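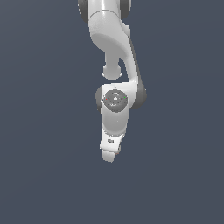

Arm model in the simulator, gripper pointing down and empty.

Simulation checks before cell release: frequently asked questions

These answers apply to all arm programs submitted for the Sestham and Davton cells. They cover the simulated stage only. Rules for guarding, lock-off and first powered run are in the site procedure and take priority wherever the two overlap.

Does every program have to be run in simulation first?

Yes, if it moves the arm. A change to a comment, a log message or a screen label is exempt. A change to a speed, a tool offset, a waypoint or a wait time is not exempt, however small it looks. If you are unsure which group a change belongs to, treat it as a motion change.

What does a pass in simulation allow me to do?

It allows you to book a reduced-speed run in the cell. It is not a safety approval and does not replace the risk assessment. The simulator does not model the people, the cabling or the condition of the brakes.

Which scene should I use?

Use two, in this order. The first is the bare scene, which loads the arm against a plain background with nothing to pick up. The second is the cell scene, with tables, fences and fixtures. Faults in joint limits and tool frames are easier to find in the bare scene, where there are no contacts to confuse the trace. Do not move to the cell scene with open warnings from the bare one.

What pose must the arm start from?

The stored start pose for that arm model, with the hand vertical, the fingers pointing straight down and no load declared. Programs that start from wherever the last run happened to end are returned without review. The first move must be a joint move to the start pose, and it must be written in the program itself.

My gripper appears as a single block. Is the model wrong?

Not necessarily. When the hand is viewed edge-on the fingers overlap. Rotate the view before raising a fault. If the fingers still cannot be told apart from the front, check that the hand file matches the one listed in the Owen model register.

The edges of the arm look stepped. Does this affect the result?

No. Edge quality depends on the display setting. Collision checks use a separate, simpler shape and are not changed by it. Leave the display setting low for batch runs.

How many runs are needed?

The standard batch is 467 runs in the bare scene, with the start joint values varied within the tolerance given in the register. Programs that share space with a second arm need 1,074 runs. The batch tool picks the number from the header of your program, so fill the header in correctly.

What counts as a failed run?

Any self-contact, any joint limit reached, any commanded speed above the cell limit, or any run that does not finish. One failure fails the batch. Do not remove the failed run and submit the rest. Correct the program and repeat the whole batch with a new batch number.

Can I turn off self-collision checking to save time?

No. The check may only be disabled for pairs of neighbouring links already listed in the register. If you think a pair is missing from the list, send a request to the model owner with the log attached.

What should the submission contain?

Program file and version
Model file and version, as shown in the register
Batch number and seed
Full log, unedited
One still of the arm in its start pose
Name of the reviewer, who must be someone other than the author

How long does a result stay valid?

Until the program, the arm model, the hand or the simulator version changes. There is also an upper limit of 4 months. After that the batch must be repeated even if nothing has changed.

Who updates the arm model?

Flolance holds the master copies. Local copies may be used for trials but not for submissions. If a measured value in the cell differs from the model, report it and stop using the affected batches until a corrected file has been issued.

Can simulated cycle times be quoted to production?

Only as estimates, and they must be labelled as simulated. Gripper closing time in particular is a fixed value in the model. Use times measured in the cell for planning.

Where do I send questions not answered on this page?

To the simulation queue, with the program name in the subject line. The queue is read at 9.30 each working day. Faults found on a live cell go to the shift desk and not to the queue.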